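# Labeling grasp outcomes on wire harnesses without losing the will to live

Wires are the worst thing you can ask a robot to pick up, and you have decided to do it anyway. Welcome.

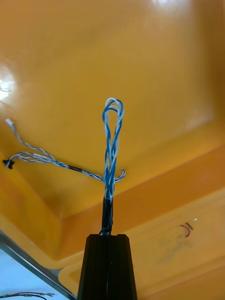 This page covers how we turn a pile of wrist-camera recordings into labels you can train a grasp scorer on. It assumes you already have a working arm, a logger that writes video and finger position on the same clock, and a bin of cables that somebody else tangled. If your logger uses two clocks, stop reading and go fix that. I'll wait.

The method is called Pulen in our repo. Andri Bachmann named it and has declined to explain.

## What you are labeling

The old way was one label per attempt: success or failure. This works for blocks. A block is in the fingers or on the floor. A cable can be in the fingers, on the floor and wrapped around its neighbor all at once, and our first scorer learned from this that life is meaningless and output 0.5 for everything.

Pulen uses three labels per attempt, each taken at a different moment:

1. **Contact.** Right after the fingers close. Is there any cable between them?
2. **Hold.** At the top of the lift. Is it still there?
3. **Single.** Also at the top of the lift. Did exactly one cable come up?

The third one is where the arguments happen. See below.

## Step 1: Cut the recordings

Run the splitter on a session folder:

```
pulen split --session april_03 --pad 5
```

The pad is in frames on each side of the event. Use 5. I tried smaller values and kept getting clips that ended just before the interesting part, like a bad TV show.

The splitter finds "fingers closed" from the position trace. If your fingers are soft, the trace never really goes flat and it will miss some. Lower `--flat` until the number of clips matches the number of attempts in the log, then leave it alone for the whole session.

## Step 2: Label contact from the trace, then check

Don't label contact by hand. The resting gap between the fingers gets you most of the way, and a script doesn't get bored. Do measure the fully closed gap at the start of every session, with nothing in the fingers. Ours drifts as the pads wear.

Thin pairs are the exception. Two skinny conductors barely move the gap, so the script marks them as misses. Send anything near the threshold to the manual queue:

```
pulen contact --session april_03 --review-band 0.4
```

The band is in millimeters. Yes, it should say so in the flag name.

## Step 3: Label hold and single by eye

Open the viewer and go through the clips at the top of the lift. Keys are `h` for hold, `s` for single, `x` for neither and `u` for unsure. Please use `u`. It costs nothing, and a guess entered at four in the afternoon looks exactly like a fact by the next morning.

House rules for **single**:

- A cable folded back on itself is one cable. Loops look like company but they aren't.
- Two cables crossing at the fingers count as single only if you can see one of them slide free during the lift. If the clip doesn't show it, press `u`.
- Follow the cable to a connector if there is one in view. If there isn't, don't imagine one.
- Same-colored cables twisted together go to a second person. That person is allowed to sigh.

## Step 4: Train

Train the three heads on one shared backbone, and mask the loss wherever the label is `u`. Masking matters. My first version treated unsure as zero, and the scorer developed a deep suspicion of anything blue.

Hold and single only make sense if contact is true, so mask those too on missed grasps. At run time, multiply the three outputs and pick the candidate with the highest product.

## What we got

Our set has 2,431 attempts. After two people went through it, 114 were still marked unsure on single, and 53 of those were same-colored pairs. I find this comforting, in that the humans couldn't do it either.

The three-label scorer picks fewer double grabs than the old one on the bins we care about. It also refuses more often, and on a dense tangle it can refuse long enough that you start to take it personally. There is a `--max-refusals` flag for this, after which it gives the bin a shake.

## Known problems

- Glare off shiny bins upsets the scorer. Turning the lamp helps. Turning it back does not, in case you were wondering.
- The viewer forgets your place if you close it with the window button. Quit with `q`.
- Older sessions stored the gap in encoder ticks. `pulen convert` handles these, but run it once only – a second pass converts the millimeters as well, and everything becomes a miss.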